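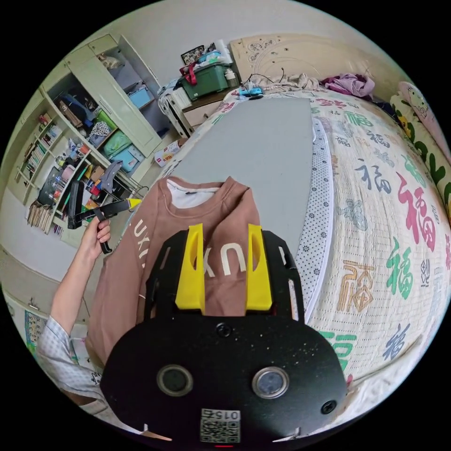
Field Notes > People > Interviews

6 min read

Javiera Retamal answers the door with a sweatshirt over her shoulder and apologizes for the state of the hallway, where four laundry bags are waiting for her. She folds for a living at the moment, or as she likes to put it, she folds so that something else can learn to. For the past several months she has been recording demonstrations at home for Grirkgate, a small company that wants its software to handle clothes the way a patient aunt would.

"My mother thinks it's the funniest thing she ever heard," she tells me, filling the kettle. "I was the kid who kept everything on the chair. Now I've sent in 2,653 folds, and she still asks me if I've made my bed!"

The work is done with a pair of hand-held grippers, one for each hand, with yellow fingers that close when she squeezes. She lays a garment out, picks it up by the edges, brings one sleeve in, then the other, and folds the body over. Each attempt is saved as its own short recording, and the recordings go off to be checked by Wenjie Long, who runs the clothing project and whom I talked to later by phone.

Javiera is particular about sweatshirts. T-shirts she can do while thinking of other things, but a heavy crew neck with long sleeves has opinions of its own, and the cuffs like to slide back out after you've tucked them. "You have to go in low, with the tips nearly flat, and take a bit more cloth than you think you want," she says, showing me with two teaspoons. "If you only pinch the top layer, you get the front and leave the back behind. I did that for my whole first week, I think. Poor Wenjie."

Wenjie laughed when I passed this on. He keeps a lot of those early ones, as it happens, sorted into a separate folder along with everyone else's fumbles. "A recording where she misses the sleeve and goes back for it is worth a great deal to us," he said. "What I can't use is when somebody puts the tool down and fixes the sleeve with their fingers. The model has no fingers. It only has what the gripper did."

He asks each contributor for 300 recordings of a garment type before they move to the next, and he would like them made in real homes, on beds and tables and boards, with the usual clutter left where it is. In October the team tried collecting everything in one tidy room at the office, and the model that came out of it was lovely in that room and hopeless at Rajitha Seneviratne's apartment. Rajitha, an engineer on the project, has forgiven it, though he still brings it up at lunch.

I asked Javiera how long she can keep going. She does 16 folds, she said, then gets up and walks to the window, and 60 is a good morning. Past that her wrists get stiff and she starts to rush, and rushing shows. She tries to begin each one differently too, with the shirt turned a little or one arm tucked under, so that she isn't sending in the same fold over and over.

Has it changed how she does her own laundry? She thought about that for a while, both hands around her cup. "I fold much slower now," she said. "My husband says I look like I'm defusing something. But I notice cloth more, how one fabric holds a crease and another just sort of gives up on you. I like that, I really do."

Towels come next, and after those Wenjie is hoping for fitted sheets. Javiera has told him she'll need to think about the sheets.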